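Questions I Get Asked A Lot

I run a small home cleaning business in Urdale and I write this site in the evenings when my feet hurt. The same questions land in my inbox over and over, so I finally put them on one page. If yours isn't on it, write to me anyway! I do read everything, I'm just slow.

Last updated 3 July 2021

Do you clean houses outside Urdale?

I go as far as Rolwood, and that's my limit. I used to drive farther and I spent half my life at the same traffic light. If you're on the other side of Rolwood, try Oana Sandu, who trained me and is better at ovens than I'll ever be.

How long does a first visit take?

Four hours for most places. I know that sounds like a lot, but the first visit is the one where I find the top of your fridge. After that it's usually two. If you have more than two bathrooms, tell me when you book, please, please, because I've been surprised before and then I'm late for the next person.

Do I need to tidy up before you come?

A little. I can't mop a floor that has a train set on it (well, I can, but your kid won't like where the train ends up). Pick up clothes, toys and papers. Leave the dishes if you have to. And no, I'm not judging you. My own kitchen has a drawer that hasn't closed since September.

Do you bring your own products?

Yes, everything except the vacuum. I ask to use yours, mostly for the stairs at my end and partly so I'm not carrying somebody else's cat hair into your bedroom. If you want me to use something in particular, leave it out on the counter with a note.

What do you buy, then?

Boring stuff! Dish soap, white vinegar, baking soda, a bathroom spray, a floor cleaner and a big stack of cotton cloths. I've tried a lot of fancy bottles over the years and most of them went to my sister. The cloths matter more than anything you pour on them. Wash them hot, skip the fabric softener (it leaves a coating and then they just push water around), and throw them out when they go stiff.

Can I mix two cleaners to make a stronger one?

No. Never bleach and vinegar, never bleach and ammonia, never bleach and anything with an acid in it, and that covers a lot of toilet cleaners. The fumes can put you in the hospital. Use one thing, rinse it off properly, and if it didn't do the job, come back another day with the other thing. I get this question more than any other one on the page and the answer hasn't changed.

Is vinegar safe on everything?

It isn't. Keep it off marble, limestone and any other natural stone that can etch, and I'd keep it away from waxed wood too. It's great on a kettle and on a shower head. For stone I use warm water and a tiny squirt of dish soap, then I dry it with a clean cloth so it doesn't streak.

How do I get the smell out of my washing machine?

Leave the door open between loads. Really, start there. Then pull back the rubber seal at the front and wipe inside the fold, where you'll find slime and probably a sock. Clean the little drawer as well (most of them come right out if you press the tab) and run an empty hot cycle. If it still smells after all that, check the filter, and put a towel down first. I forgot the towel once at Jyoti Singhal's place and we both ended up on the floor mopping.

How much detergent should I use?

Less than you think. Look at the line on the cap, look up your water hardness, and start at the low end. Too much soap doesn't rinse out, and then your towels feel like cardboard and you add more softener, and round you go. I cut mine way down a couple of years ago and haven't noticed a difference, except that I buy it less often.

My windows always come out streaky. What am I doing wrong?

You're probably doing them in full sun. The water dries before you get to it. Pick a cloudy day, use hardly any soap, and pull the squeegee across in one go, wiping the blade every time. Newspaper works for some people. It turns my hands black and I've given up on it.

What do you charge?

It depends on the house, so I'd sooner talk than put up a price and have to argue about it. Email me with the number of rooms, whether you have pets, and when somebody last cleaned behind the toilet. You'll hear back in a couple of days.

Can you come every week?

Right now I only have room for every other week. Yanling Lei works with me on the bigger houses, and when her youngest starts school we should be able to take on more. There's a waiting list. Ask to be on it and I'll write to you when a spot opens, and if you've found someone else by then, no hard feelings at all.

Do you do moving-out cleans?

I do, but give me as much notice as you can. I'll want the place empty, the power on and the water running. You would be amazed how many people turn off the water first! Send me your landlord's checklist too if there is one. Some of them are very picky about light switches and window tracks, and I like to know before I pack the car.

Will you take my old half-used cleaning stuff?

If it's sealed and I can read the label, sure. Please don't pour the rest down the drain all at once. Your town most likely has a drop-off for household chemicals, and ours takes paint too.

Can I copy your checklist for my own house?

Go for it. Print it, cross things out, stick it on the fridge. If you put it on your own website I'd like a mention, but I'm not going to chase you around about it.

How do I make it through the boring parts?

Loud music, and I start with the room I hate most, which for me is the bathroom. Anqi Tang wrote in to say she listens to ghost stories while she scrubs the tub, and I tried it and didn't care for it one bit. Do whatever keeps you moving. I also stop for tea halfway through, sitting down, with my gloves off.

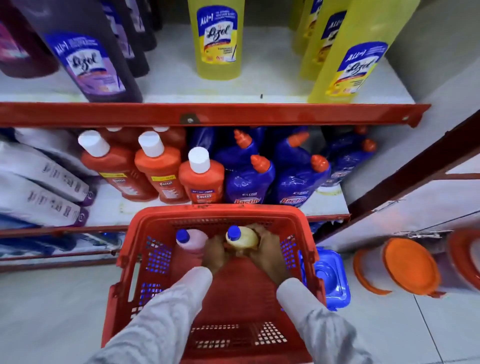
My tea break is also when I write the shopping list, so if you've asked me to pick something up for your house, get the message to me before the morning of your visit. I keep the receipt and add it to your bill at the price I paid.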